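Workshop Notes > Opinion > Standards and Practice

Write the rules at the bench
By Yvette Turcotte
September
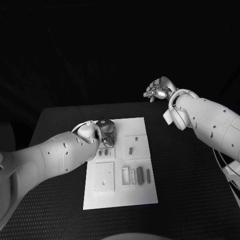
I have sat through a good many meetings on how a two-armed machine ought to behave around small parts, and I've come to believe we start in the wrong place nearly every time. We start with a blank page and a long table of hazards, and by lunch we are arguing over the word "adequate."

My old supervisor at Brinkmann, Mervin Hiebert, had a different habit, and I've grown fonder of it as the years go by. He would set out a peg, a plate and a box, let the robot work at them for 90 minutes, and make all of us watch before anyone was allowed to propose a single rule. It was dull, I won't pretend otherwise! But you came away knowing which hand had the part and where the other one was waiting, and those are the things a good rule should talk about.

Take the idle hand. The draft we use at Losen has 7 pages on grip force and one line on what an arm should do while its partner is busy. I'd like to see that line grow into a proper section – where the free hand parks, how high it stays, and who is allowed to change that. Bimla Mathur has been asking for the same thing for five years, very patiently, and I think she deserves an answer.

Then there is the layout of the work itself. Every fixture should have its place written down, with a drawing a new person can follow on their first morning. Vicente Garrido tells me this is fussy and that good software will find the parts wherever they lie. Maybe so, and I do admire his software, but people have to reset that board too, and they get tired toward four in the afternoon the same as I do.

I'm not asking for a thicker book. If we gave up half the definitions in chapter 4 I wouldn't miss them, and I'd gladly trade them for a page written by somebody who had spent the morning at the bench. The next draft goes around later this month. Please send in your comments, even the small grumbly ones, and go watch the work for a while before you write them.

Related
Who signs off on a new gripper?
Laurier MacPherson on keeping a shift log
Letters: cable routing, again
What we learned from the Pekuvia trial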